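Textile Handling Working Group
Minutes of the meeting of Monday, June 24, 2024
Chair: Mahfuz Marikar
Present: members from Noledura, Karunaratne and Flatska. Apologies from Miltton, who sent written comments.

1. Minutes of the last meeting
Approved with one correction. Under item 4, "pad width" should read "pad thickness."

2. Draft guide on soft-goods gripping, section 3 (padded fingers)

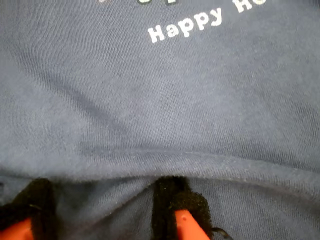
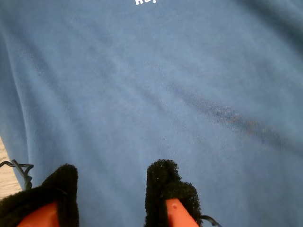
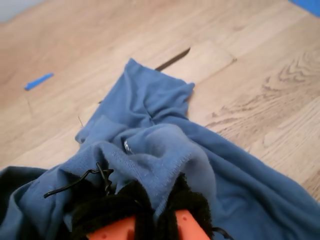
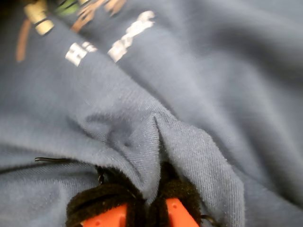

Padded fingers on blue cloth garments.

The chair went through the draft clause by clause.

3.1 Pad inspection. The draft asks for a check at the start of each shift. Flatska wanted a cycle count as well, as its cells run through the night without a shift change. Agreed: inspect at the start of each shift or every 1,000 grips, whichever comes first. Lint is to be brushed off the pad. Pads with exposed backing or lifted edges are to be replaced in pairs.

3.2 Printed garments. Karunaratne reported 447 returns in its own trial log where a print had been marked in handling. The log does not separate gripper marks from folding marks, and Noledura did not think it could support a force limit. After some discussion the force limit was taken out of the draft. The clause will now say that the grip point should be on unprinted cloth where the garment allows it, and that the operator should record any grip made on a print. Karunaratne asked for its disagreement to be noted.

3.3 Cables near the fingers. Miltton's comments asked for all cables to be kept behind the finger line. Noledura said this cannot be done on every hand now in service. Agreed wording: "Cables near the fingers shall be secured so that they cannot enter the grip or catch in a fold at any finger opening." Existing cells have until October to comply.

3.4 Work surface. The surface should be cleared of loose items before a run. Flatska asked whether this covers threads and tape ends. The chair said it does, and the word "loose" will be defined in section 1.

3.5 Releasing a garment. The draft calls for the fingers to open fully before the arm moves away. Accepted without change. The wait time after opening was left blank, pending figures from Noledura.

3. Record keeping
Pad changes are to be logged with the date, the cell and the grip count. Nearly 15 versions of the log sheet are in use among the members. Karunaratne will circulate a single sheet for comment. Paper copies remain acceptable.

4. Actions
Chair: revise 3.1 to 3.4 and send out draft 2.
Noledura: wait-time figures for 3.5.
Karunaratne: log sheet; split the returns log by cause if the records allow.
Flatska: proposed definition of "loose item."

5. Any other business
Miltton asked by letter whether knitted gloves fall within the scope. Held over to the next meeting.

Contact the working group secretary | Copyright Textile Handling Working Group | Back to top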